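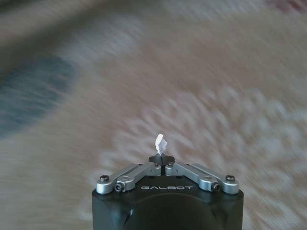

From: Woldegiorgis test bench
To: datwood-grippers
Date: January 28, 2019
Subject: Re: [datwood-grippers] Small flat items on carpet: wrist camera or head camera?

An earlier message on this thread said:

> We are still getting poor results on paper scraps with the Bindalau
> settings. On a bare table top they work. On carpet the fingers either
> close above the scrap or push it down into the pile. We use only the
> head camera, and the arm hides the scrap for the last part of the
> approach, so the final move is made blind.
>
> Before we spend money on wrist cameras: has anyone run both on the
> same floor with the same controller? I would also like to know if
> you change the closing force for paper. We run the default and it
> seems high. Lastly, do you put the bin on the floor or hold it?

We have run both. The floor was a living room carpet with large flowers in cream, grey, dark teal and maroon. It is a harder surface than our bench for two reasons. The pile gives under the fingertips, so contact height is not a fixed number, and the cream parts of the pattern are close enough to white paper that a plain brightness threshold is useless.

Setup: two arms, two-finger parallel grippers, one camera at the head and one small camera at each wrist. The controller is Premer throughout, with the same arm speeds for both conditions. The only things changed between runs were the source of the grasp point and, in a later block, the closing force. The scraps were torn by hand from ordinary white paper and crumpled slightly. We did not try to make them all the same size.

We made 600 pick attempts with the wrist camera correcting the last part of the approach. 46 of them failed. I count a failure as any closing that does not lift the scrap clear of the pile, including those where a second try would have got it. We stopped the head-only condition early. It was failing often enough that the comparison was not in doubt, and I would not quote a rate from such a short run.

Failures with the wrist camera, in order of how often they came up:

Closing too high. The height estimate came from the tips of the pile and the scrap had settled between them. Lowering the target by 2 mm removed most of these. Lowering it further made the fingertips drag.

Wrong target. The detector took a pale part of the flower pattern for paper. All of these were on the cream petals. None were on the teal or maroon ones.

Scrap moved. One finger touched first and pushed the scrap sideways. This is a centring error, and the wrist view shows it clearly if you step through the log.

Dropped on the way up. Only the flattest scraps did this. A scrap with a fold in it gives the pads something to hold and stays put.

On exposure. With the camera fixed to the wrist, the gripper stays in the same part of the image and remains sharp while the floor behind it smears as soon as the arm moves. For checking whether something is held this does no harm, and the blurred floor even helps, as the scrap is then one of the few sharp edges above the fingertips. For finding the next scrap it is no use at all. We set the wrist exposure to 2000 microseconds for the search phase, raised the gain to make up for it, and let the exposure run free during the carry. If your camera driver will not change exposure between phases without dropping frames, keep the short setting for everything.

On the bin. We hold it.

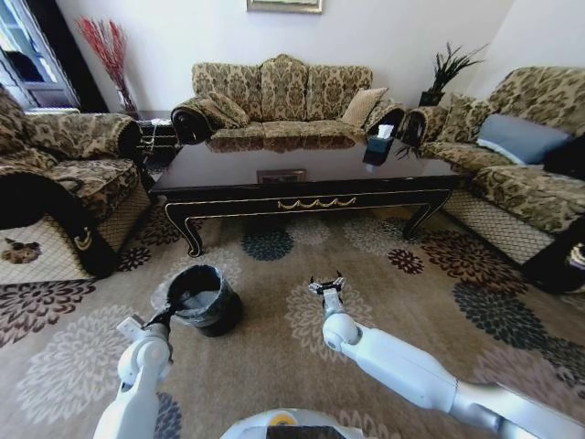 The left gripper closes on the rim and the right arm does the picking. The bin liner was the main trouble. It bunches over the rim, so the left fingers close on a layer of soft plastic as well as the bucket wall, and the closed width reported by the encoder varies from one grasp to the next. Do not use an exact width as your test for a good hold. We now accept a band of widths, then lift slightly and check that the motor current rises.

Holding the bucket has two points in its favour. The drop position is known from the left arm joints, so the head camera does not have to find the bin after every pick. The right arm also travels less, as the bucket can be brought along the floor to the next group of scraps. The cost is that the left arm cannot be used for anything else, and the planner must treat arm and bucket as one body. We forgot to add the bucket to the collision model at first and the right arm struck it twice.

The room matters as well. A low table with a glossy top gave the depth image a good deal of trouble, mostly along the front edge, where reflections were read as points below floor level. We masked out the table by hand. The sofas and the armchair limit how far the base can turn with both arms forward. If you test in a furnished room, record the base position with every attempt. We did not do this for the first block and could not sort the failures by place afterwards.

On closing force. Yes, we lowered it for paper. At the default setting the pads meet hard and squeeze the scrap out if it is sitting near the end of the fingers. At the lower setting this was less common. Do not carry the lower force over to the bucket, where the full value is needed on the rim. Premer stores one force per arm and not one per grasp, so with a fixed split of jobs between left and right the problem does not come up. If you swap arms you will need to write the value before each closing and read it back.

One warning about grasp checks. Paper is thin enough that the encoder cannot tell a held scrap from closed fingers. We tried for some time to make it do so and gave up. The wrist image is the only check we trust: close, lift, look for a pale region standing up between the fingertips. It gave a few false positives over the cream flowers, so we now require the region to stay in the same place in the image across several frames while the arm is moving. The carpet fails that test and a held scrap passes it.

To answer the question about money: for a bare table I would stay with the head camera. For carpet I would fit at least one wrist camera, on the picking arm. The wrist camera on the bucket side told us very little that the joint positions did not.

Still to do: the same scraps on a dark plain carpet, and the Bindalau settings with our height offset applied. I cannot say yet if the offset alone would be enough for the head-only case. It deals with the height error and does nothing for the blind last move. If you have logs from your failed runs, please send the joint data with the images, as the images alone will not show which of the two it was.

Test bench, Woldegiorgis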